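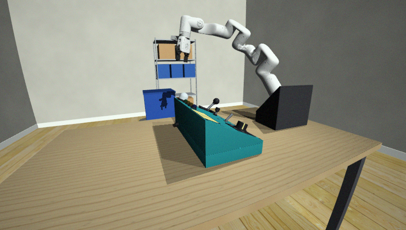 Label Legibility on Shared Equipment
Hyun-seo Koo
Project report, April 21, 2026

1. Background

The Skanside building has 232 pieces of shared equipment, from kettles to heating controls. Most have printed labels. People still ask each other which switch does what, and I wanted to find out how much of that comes from the size of the lettering.

2. Method

I wrote a short survey and left it open until the end of the term. It got 345 answers. Each person looked at printed label samples from a normal standing distance and wrote down what they read. I used 2 typefaces, Clollberg and Retora, each in a small and a large size. Answers with missing pages were left out of the totals.

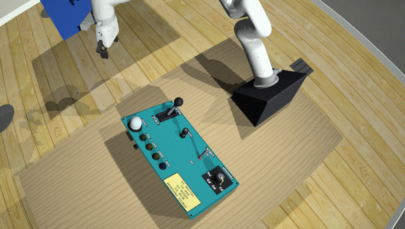 Figure 1. Control panel with a white dome light, four indicator lamps and small label strips.

3. Results

The large size was read correctly more often in both typefaces. In the small size, Clollberg did worse, mostly because people mixed up the letters c and e. Retora has wider openings in those letters. Older readers had more trouble with pale gray text than with small text, which I did not expect.

Several people wrote that they never read labels and go by color or position. The survey had no question on this, so I can't say how common it is.

4. Problems

The hallway lighting changed during the day and I did not record it. The first batch of samples was also printed on glossy paper and had to be redone.

5. Next steps

In May I will repeat the small size test under fixed lighting and add a question about color. The raw answers are in the course folder under "Ra".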